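4.2 What moved when the arms moved in

The plan that Cabrera's management put to the Poltley floor was short enough to fit on a notice board, and was in fact pinned to one. The arms would take over the handling of light sheet goods. The people who had been doing the handling would be "released to higher-value tasks." The notice did not list any of these tasks, and when we asked for the list in our first round of interviews we were told it was being drawn up. We asked again in November and it was still being drawn up, by then in a different department.

In the meantime the floor had drawn up its own. The staff at Poltley used the word "minding" for most of what they now did, and they used it the way one speaks of toddlers. Minding covers laying the material out so that the arm can get at it, standing close enough to reach the stop button, looking as though one is not standing close to the stop button, and putting things back. None of it appears in the job descriptions, which were last revised before the arms arrived and still speak warmly of manual dexterity.

The arms themselves are fitted with cloth sleeves, and the handlers' opinions of the sleeves were strong. At Wurkdale, the sister site, the sleeves came off for washing on a schedule. At Poltley they came off when someone could no longer stand it. We mention this because sleeve care was the first new duty to be argued over at both sites, and it took up more of the shift meetings than pay did. Figure 2 gives the close view of the work, with a sleeved arm over white sheet material and a row of metal clips beyond it.

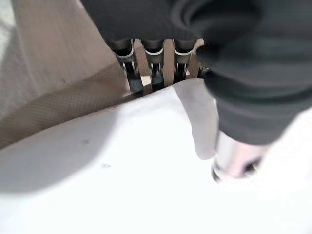
Figure 2. Sheet handling, with clips and beige mesh fabric alongside.

One reader of our interim report, writing from Besdale, objected that we had made minding sound like idleness, and that anyone who has spent a shift waiting for a machine to hesitate goes home more tired than after a shift of lifting. We accept the objection. Our interview notes support it, and we had buried them in an appendix. Handlers described the old work as hard on the shoulders and the new work as hard on the temper. Several said they would take the shoulders back if asked, though they noted that being asked had not been a feature of the project so far.

The second change concerned who knows what. Before the arms, the feel of a sheet was common property on the floor. A handler could tell a stiff batch from a limp one by picking it up, and would say so, usually at length. An arm that meets a limp batch does not say so. It carries on, or it stops, and someone has to work out which of the two was the correct response. The supervisors' logs record these stops under a single code, "other," which by the end of our stay was the most popular entry in the book.

The third change is harder to place in a table. Conversation on the floor used to run along the bench, from one pair of hands to the next. With the arms in the middle of it, people stood farther apart and talked less, except about the arms — a subject on which everybody had become an expert. New starters learned the machine first and the material second, if they learned the material at all. Cabrera's training budget follows the same order. We return to it in Section 5, where the question of who will be left to recognize a bad batch is taken up with the people who sign for the budget.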